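Lilent Water Advice
Hard water in Onlow: notes for households

1/ From December, homes in the eastern half of Onlow will be supplied from the Pulinlow borehole. The water is safe to drink and is tested to the same standard as the present supply. It is, however, harder, and residents have asked us what this will mean in the kitchen and bathroom.

2/ Hardness is a measure of the calcium and magnesium which water picks up as it passes through rock. The present supply comes from an upland reservoir and collects very little. Pulinlow water has spent a long time in chalk.

3/ The figure for Pulinlow is 200 milligrams per litre, expressed as calcium carbonate. Dishwasher manuals often ask for the setting in Clark degrees or German degrees instead. A conversion table is held at the Lilent enquiry desk and can be posted on request.

4/ The change residents are likely to notice first is in the kettle. Scale forms when hard water is heated, and flakes of it may find their way into a cup of tea. They are unsightly but harmless.
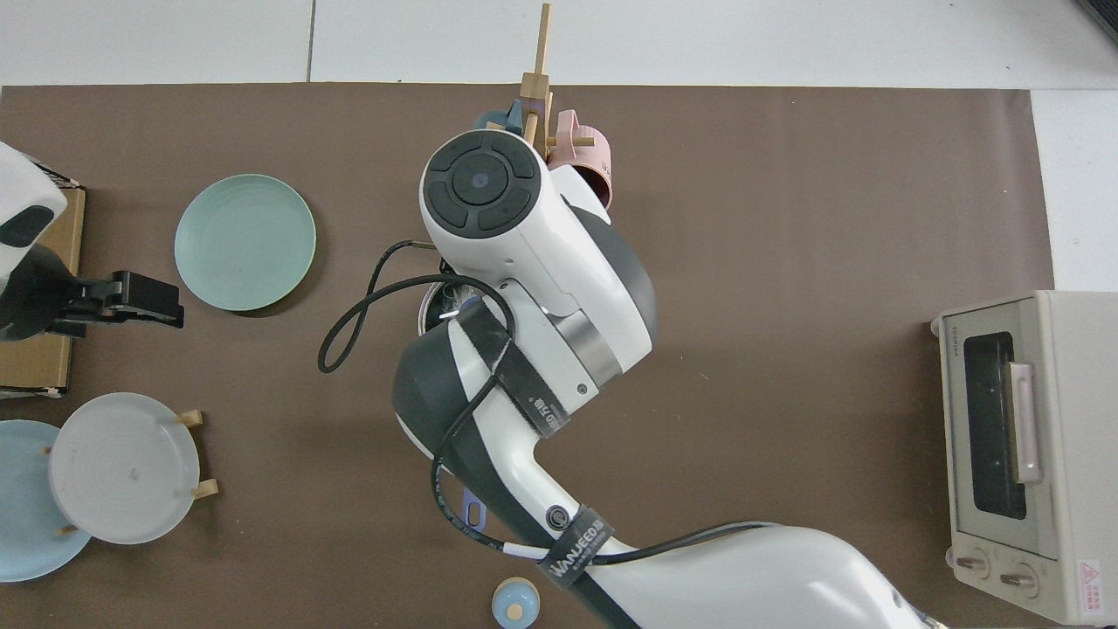
Thread last edited: December, 8.25 a.m.

5/ Correction to an earlier version of this thread: Messina Road is included in the eastern area as far as the railway bridge. Homes beyond the bridge stay on the reservoir supply. We apologise to residents who were given the wrong advice by telephone.

6/ To remove scale from a kettle, cover the element or base with equal parts of white vinegar and water, leave it for an hour and pour it away. Boil twice with fresh water before use. Citric acid does the same work with less smell – follow the quantity on the packet.

7/ Please check the maker's instructions before using vinegar on coffee machines. Some seals do not tolerate it, and a guarantee may be affected.

8/ Tea will taste different. A number of residents in the trial streets reported a film on the surface of black tea, particularly when it was left to stand. This film forms when minerals in the water combine with substances in the tea. Adding a little lemon juice prevents it. A jug filter will reduce it, provided that the cartridge is changed when due.

9/ Washing up: soap lathers less readily in hard water, but modern washing-up liquids are little affected. There is no need to double the amount used. Marks on glasses are left behind as drops of water dry, and a clean tea towel will deal with most of them before they form.

10/ Dishwashers should be adjusted to the new hardness and the salt reservoir kept filled. Use dishwasher salt only. Table salt commonly contains additives which can clog the softening unit. Combined tablets may be sufficient at moderate levels, but the packet will state the limit.

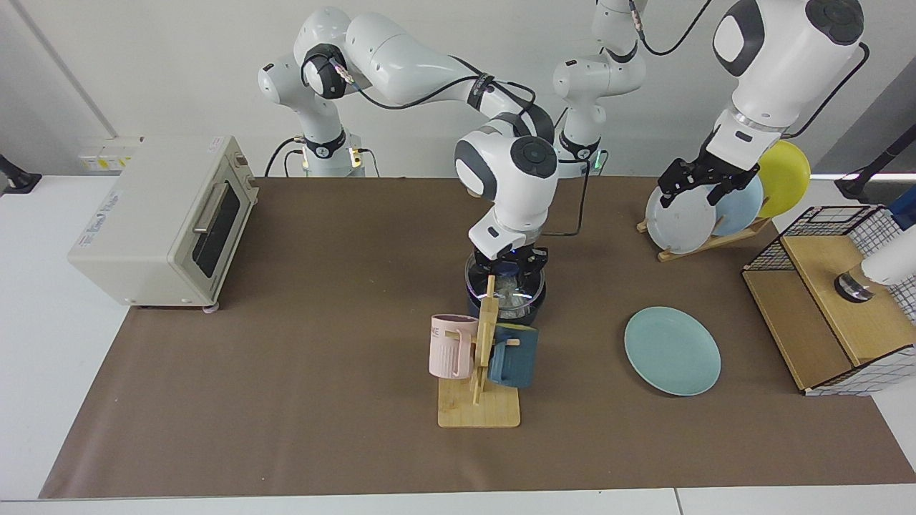

Nazareno Colombo: Our glasses have gone cloudy on Messina Road and no amount of vinegar shifts it. The dishwasher salt is topped up and the setting was changed as you said. Is this still the water?

11/ Thank you for raising this. Cloudiness that vinegar removes is scale. Cloudiness that remains after soaking is usually etching, a permanent wearing of the glass surface, and it is more often linked with softened water, high temperatures and too much detergent. We would suggest a setting one step lower and a cooler programme for glassware.

12/ Bathrooms: shower heads should be unscrewed and soaked when the spray becomes uneven. Taps with a plated finish ought not to be left in vinegar overnight. For tiles and screens, a squeegee after each shower is cheaper than any product we have been asked to comment on.

13/ Residents considering a plumbed-in softener are advised to keep one unsoftened tap for drinking and cooking. Softening by ion exchange raises the sodium content of water, and this matters for the preparation of infant formula and for anyone on a low-sodium diet.

14/ We do not recommend individual makes of softener, and no salesperson calling in Onlow does so on behalf of Lilent. Please ask to see identification, and report any claim to the contrary.

15/ Those who keep tropical fish should test their tank before the next water change. Hardness may be introduced gradually by replacing 20 per cent of the water at a time. Gardeners with camellias or blueberries in pots may wish to water them from a butt.

16/ The map of streets has been put up in Onlow library, beside the returns desk. Large-print copies are available from the same place.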